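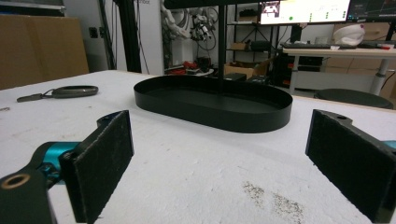
Section 4. Sharing the table with the hand tool

This section is for the people who work at the sorting tables in Mendville and Barredo. Please read it before your first shift with the new way of working. Questions go to Zanele Mokgethi, extension 2119.

4.1 What is changing for you

Until July, each person moved the trays by hand during the complete shift. Now you will first show the movement with the hand tool, and later the arm will repeat it. Your work becomes more showing and checking, and less carrying. Your pay grade and your breaks stay the same. Any change in the number of persons per table must be discussed with the shift group first.

4.2 Before you start

1. Wipe the table top. Old stains may stay if they do not come off with a damp cloth.
2. Take keys, tags and other small personal things off the table.
3. Look at the foam pads on both fingers. A little fraying is allowed. If the foam is loose at a corner, change both pads together.
4. Put one empty tray in the middle of the table, with the long side toward you.

Note: Use only the low trays. The deep trays from Tatcombe are still moved by hand.

4.3 Showing the movement

1. Open the fingers completely.
2. Bring the tool to the tray slowly. Keep the pads straight to the rim.
3. Close until the pads touch the rim, then stop for 2 seconds.
4. Lift, move and put down the tray in your normal way. Do not try to move like a machine.
5. Open the fingers and go back to the start position.

If you make a mistake, finish the movement and press Discard. It is not counted against you. The recordings carry the table number and no name.

Caution: Never put your own fingers between the pads when the tool is switched on.

Caution: The tray with its content must not be heavier than 300 grams.

4.4 When the arm is working

Any person at the table may press Stop, without asking the shift leader. After a stop, write the time and the reason in the Wisteslow log. A short reason is enough, for example "tray turned".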